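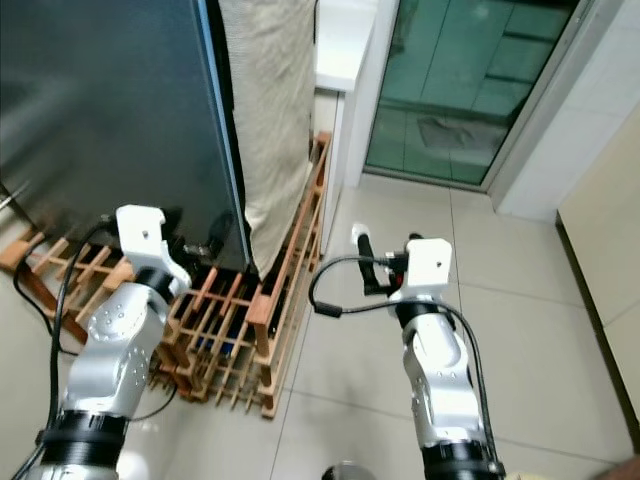

How to Set a Countertop Appliance on a Slatted Rack (and Whether to Bother With a Cover)

Most advice on this comes from people who sell racks. They will tell you that a wooden rack under your microwave or toaster oven "opens up the kitchen." Maybe. What it does for certain is put a heavy thing on top of a row of sticks, and you should be a little suspicious of that arrangement before you trust it with something you paid for.

I have set up a good many of these, in my own kitchen in Usenville and in other people's, and I still think about half of them should have stayed on the counter. If you have read that and want to go ahead, this is how I do it.

Before you start

You need a tape measure, a small level, a damp cloth, a dry cloth and the manual for the appliance. If you threw out the manual, look it up by model number. The page you want is the one on clearances and surfaces, usually near the front with the other warnings you skipped. Some makers say flatly that the appliance must stand on a solid surface. If yours does, stop there. Put the rack to use for baskets or potatoes and get on with your day.

Find the weight too. Then find the load rating of the rack, and read how it is worded. A rating for the whole rack tells you very little about one shelf. My first one, a Hirnon, had a generous number on the box that applied to all the shelves together, spread evenly. A toaster oven does not spread anything evenly. It stands on its feet.

Step 1: Check the feet against the slats

Skip this step and the rest is a waste of time. Turn the appliance on its back on a folded towel and measure between the feet, side to side and front to back. Now measure the slats and the gaps. Every foot has to land fully on wood. Half on is no good, because the thing creeps a little each time somebody pulls the door.

On a rack with slats crossed into a grid you have more places to put a foot, but also more places to miss. Slide the appliance an inch either way on paper before you lift it. If no position works, lay a rigid board across the slats. I held out against boards for a long time on the grounds that they spoil the airflow that was supposed to be the selling point. I have come around. A stable oven with a board under it beats an airy one with a leg in a hole.

Ask the manual about the board as well, if the appliance has vents underneath. Some do.

Step 2: Load the rack empty, then load it with something cheap

Level the rack first. If it rocks, fix the rocking at the floor or the counter, with proper shims. Folded cardboard goes flat in a month.

Then put something of the same weight where the appliance will go. I use bags of flour and a stockpot of water. Leave it overnight and look at the slats in the morning. A slight bow that goes away is one thing. A bow that stays, or a joint that has opened up, means the shelf is not up to it, whatever the box said.

Fumiko Kudo, who taught me to do this, leaves hers for 2 nights. I find one is enough, and she finds me careless.

Step 3: Leave the gap at the back and sides

Use the clearance in the manual. If it gives separate figures for back, sides and top, respect all of them, including the top, which is where the next shelf up will catch you out. Measure from the hottest surface and not from the plug or the handle.

The cord should hang free and reach the outlet without stretching. Don't thread it through the slats. It looks tidy and it makes the appliance impossible to lift out in a hurry.

Open the door all the way before you call it done. You want it to clear the rack's uprights, and you want the whole thing to stay put while you do it. Pull a bit harder than you normally would.

Step 4: The cover question

I was given a woven cover by Erdal Gezer, who swears by them, and I can report that it keeps dust off. So does wiping the top. What a cover also does is hang over vents, slide toward whatever is hot, and soak up cooking grease until it smells like a fryer.

If you like the look, keep to a few rules:

Take it off completely before you switch the appliance on. Folding it back over one side does not count.

Let the appliance cool before the cover goes back.

Trim or hem a ragged edge. Loose threads end up in latches and door hinges, and they are miserable to pick out.

Wash it. I do mine every 20 days, when I remember. The Vosum cover I bought later shrank enough in the first wash that it no longer reached the sides, so measure before you launder and keep the receipt.

Step 5: What goes underneath

The space below fills up whether you plan it or not. Keep paper, plastic bags and dish towels out of it. Metal pans and ceramic dishes are fine if you can get them out without bumping the shelf above. Once something slips down among the slats you will leave it there for a year, so leave yourself room for a hand.

Wipe the slats while you are in there. Crumbs collect on every crossing. A dry paintbrush gets into the corners better than any cloth.

Checking it later

Go back after a week and put the level on it again. Look at the feet. If any have moved toward a gap, put non-slip pads under them, the kind rated for heat. After that I look every May, when I pull everything out to clean behind it anyway.

One of mine, a Lynch rack on the back wall, has gone 17 months without shifting. The one beside it needed a board after the first week.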